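Keeping Fandeck Running: My Part of the Cell Project
Sulastri Wibisono, robotics lab, spring report

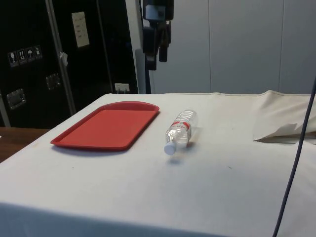
So my job was upkeep! I took over the arm in August and the first thing I did was start a log, mostly out of fear of breaking something. Every 60 cycles I stop, wipe the gripper fingers, check the screws on the mount and home the arm again. It takes maybe a coffee's worth of time (I timed it once and then lost the paper).

The worst week was when the gripper quit closing all the way. I blamed the software, reinstalled everything, sulked... and it was a connector that had worked itself halfway out. I pushed it back in, put a strain relief on the cable and ran 198 picks with the tray and bottle set. Four misses, all on the bottle, and I think my grip height was too low for those.

I also re-ironed the tablecloth twice, because wrinkles kept throwing off the height check. Next up is greasing the joints at 3000 cycles, and I still need to order the grease.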